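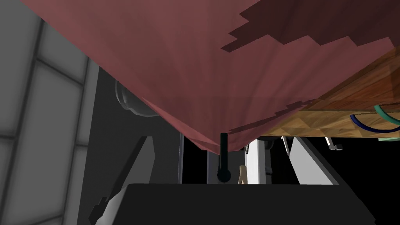 Nneka Ugwu wrote to us that her operators learned cloth tasks in the simulator faster than she expected, and that she would buy the hand controller again, "but please make the cable longer." The cable is longer now.

Sullus Teach Kit

Sullus lets a person show a task to a robot by remote control. You hold the controller, you move your hand, and the gripper follows. Every demonstration is saved with the wrist view, the joint positions and the opening of the gripper.

You can work with a real arm or in the Eltorari simulator, which comes with the kit. Both use the same controller and the same file format. Many customers record their first demonstrations in simulation -- cloth, wood and cables are included in the scene library -- and go to the real arm later.

Teaching by hand is also possible. Press the side button and the arm becomes light, so you can guide it with your own hands.

In the box
Hand controller with cable, 3000 mm
Foot pedal for start, stop and discard
Wrist camera mount
Eltorari license for 6 seats

Technical data
Weight of controller: 616 g
Storage: up to 10 hours of recording before export
Supported arms: Junel and Chin series

Please note
The discard pedal deletes the last demonstration without asking. If you prefer a confirmation, switch it on in Settings, Recording.
The Chin series needs the adapter plate, sold separately.
Cloth scenes need a dedicated graphics card.

Orders placed now are shipped in July. For schools and laboratories we make a separate offer -- write to us with the model of your arm and the number of seats.

Page updated 12 May 2024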